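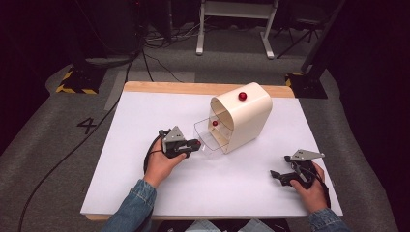 Anhang 1: Linker Greifer vor der offenen Schublade, eine rote Kugel liegt darin, eine oben auf der Box.

Ticket 396, Komponente: Objekttracking
Status: in Bearbeitung
Gemeldet von: Alfredo Layug

Hallo zusammen,

erst mal lieben Dank für die schnelle Hilfe beim letzten Update, das lief wirklich wunderbar durch! Leider habe ich jetzt doch wieder etwas für euch. Seit der Umstellung auf den neuen Tracker in Vumus springen uns die IDs der roten Kugeln, und zwar immer dann, wenn eine hinter dem durchsichtigen Kunststoff der Schublade liegt. Die Kugel obendrauf behält ihre ID brav, die in der Schublade bekommt mitten in der Episode eine neue. Die Segmentierung hält das dann für einen Objektwechsel und schneidet die Episode an der falschen Stelle durch.

Im Log steht bei Frame 687:
WARN tracker: id 2 lost, reassigned to id 3

Probiert habe ich bisher die niedrigere Konfidenzschwelle (danach wurde es eher schlimmer) und einen Neustart des Pimia-Dienstes, ohne Erfolg. Die Greiferposen sehen sauber aus, da würde ich also nicht suchen.

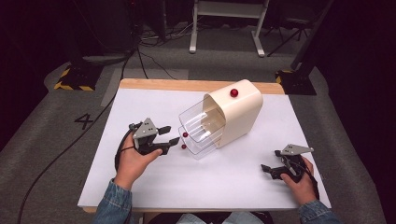

Anhang 2: Zwei Kugeln vor der Schubladenöffnung, der linke Greifer mit offenen Backen direkt daneben.

Antwort Support, Mittwoch, 14:20

Hallo Alfredo,

vielen Dank für die ausführliche Meldung und die beiden Anhänge, damit kann man richtig gut arbeiten! Ich tippe auf die Farbzuordnung: Durch den Kunststoff verschiebt sich das Rot ein wenig, und bei gleich aussehenden Kugeln hat der Tracker sonst kaum etwas, woran er sich festhalten kann. Setz doch bitte einmal appearance_weight auf 0 und max_lost_frames etwas höher und lass dieselbe Episode noch einmal durchlaufen. Schick mir dann gern das neue Log, auch wenn es unschön aussieht.

Nachtrag Alfredo, 16:05

In der Schublade bleibt die ID jetzt stabil, juhu! Liegen zwei Kugeln dicht beieinander wie in Anhang 2, tauschen sie aber noch. Log hängt an, Ticket bitte offen lassen.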